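[jirkura-list] Re: Headache diary, caffeine and magnesium columns

From: Bogdan Preda
To: jirkura-list
Cc: Yuzuki Sasaki, Mircea Onu

Raluca Avram wrote:

> I have kept the diary since June and have filled in every column except
> the one for trigger foods, which I find hard to use. If I eat aged
> cheese at lunch and the headache starts the next morning, does it go on
> the lunch row or the headache row? Also, the Onport export drops the
> caffeine column when I print it. Sebastian told me to count tea as half
> a coffee. Is that right?
>
> My magnesium tablets say one thing on the front of the box and another
> in the table on the back. Which number goes in?
>
> Raluca

Raluca,

Taking these in order.

1. Food goes on the row for the time you ate it. The headache goes on the row for the time it started. Do not move either one to make them line up. The sheet compares the two afterward, using a window of one day, and if you have already moved the cheese next to the headache the comparison is worthless. Write down the meals on days without a headache as well. Most of the diaries sent to me have full rows for bad days and blanks for good ones, and nothing can be learned from those.

2. Tea is not half a coffee in any fixed way. It depends on the leaf, the amount and the time in the pot. Sebastian's rule is fine for a rough tally, but the sheet wants the drink, the cup size and the time of day. Enter "tea, large mug, 4 p.m." and leave the conversion alone. Cola and chocolate go in the same column. So do headache pills that contain caffeine, which people tend to forget.

3. The export problem is known. Onport cuts the page at the right margin and the caffeine column is the last one. Set the page to landscape, or hide the notes column before printing. Mircea has a version of the template with the columns in a different order, and I would use that one if you are starting a new page anyway.

4. Magnesium. The large number on the front is often the weight of the compound, and the one in the table on the back is usually the elemental magnesium. Use the elemental figure and write the form (citrate, oxide, glycinate) next to it. If the box does not say which it is, ask the pharmacist before you enter anything. Please also ask before raising the dose, in particular if you have kidney trouble or take other medicine.

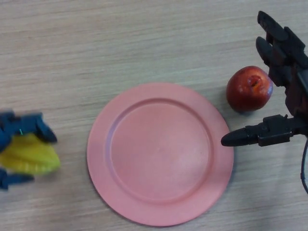 One more point on skipped meals. The template has no row for them, so people leave the space empty, and an empty space could mean a missed lunch or a missed entry. Write "none" and the usual time. For several people on this list a late or missing meal has matched their headaches better than any single food, and we only saw it after Yuzuki began marking them that way.

In my own diary there are 129 rows. Red wine, which I had blamed for years, shows up before 2 of the attacks. Short sleep shows up before far more. I have not drawn any conclusion about the wine yet and am still logging it.

If you cut out a food, cut out one at a time and note the date you stopped. Four weeks is the least I would allow. If the headaches change in kind, or come on suddenly and hard, stop fiddling with the sheet and see a doctor.

Mircea, can you repost the template? The old link goes to the version without the sleep column.

Bogdan

_______________________________________________
jirkura-list mailing list

Recent threads
- Salt and water on hot days
- Jideo import fails on blank rows
- Marinescu meal plan, shopping list
- Riboflavin: with food or without?
- Template with sleep column (repost)

This archive uses cookies to remember your reading settings. Accept | Settings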